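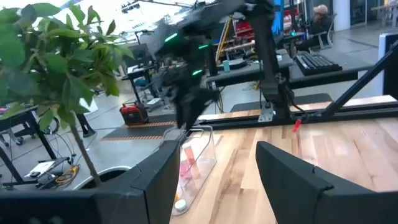
Manikandan Rao had been up since five when I met him, and he still talked faster than I can write. He runs the data side at Sedinex, a small outfit that teaches robot arms to pick things up and put them somewhere sensible, and he'd promised me an hour and a go on the controls. I got both (the go was a disaster, more on that in a bit).

I started with the obvious one. What does he do all day?

"Tidy up and then make a mess again," he said. "Somebody drives the arms by hand, we record everything, and that's one example. Then we shuffle the stuff and go again. The model learns from the whole heap."

The heap, for the job they're on now, is meant to reach 2,000 examples by the time they hand it over to Ladham, the customer. They began in April with the easy objects, and Manikandan winces when he talks about those early recordings. "We were far too neat! Everything in the same spot, same person driving, same time of day. It looked lovely and the robot learnt one spot on the table."

So now they mix it up. Different drivers, different starting places, things lying on their sides. A good day is 185 recordings, and he reads through the notes on every one before he goes home. I asked whether he throws many out.

"Fewer than I used to. If the driver fumbles and then sorts it out, I want that. The arm's going to fumble too, so it needs to have seen somebody recover. What I bin is the dithering, where you can tell the person has stopped to think about lunch."

Clear plastic is his current headache. The wrist cameras see the bin, and they see what's inside it, and they see the table through it as well, and the model has to work out which is which. He's been arguing with Agyeman, the firm that supplies their training software, over whether more examples will fix it or whether the cameras need to move. "I say more examples. I would say that, it's my job."

Then it was my turn. Driving the arms is strange, like wearing somebody else's hands over oven gloves, and I took almost 90 seconds to get hold of one small thing and dropped it on the way. Manikandan was very kind. Did he keep it?

"Course I did. It's labelled as a fail, but it's in there."

He's off to Enard next, to set up 2 more stations and train the drivers himself. I asked what he tells them on their first morning. "Slow down," he said, "and go to the loo before you press record."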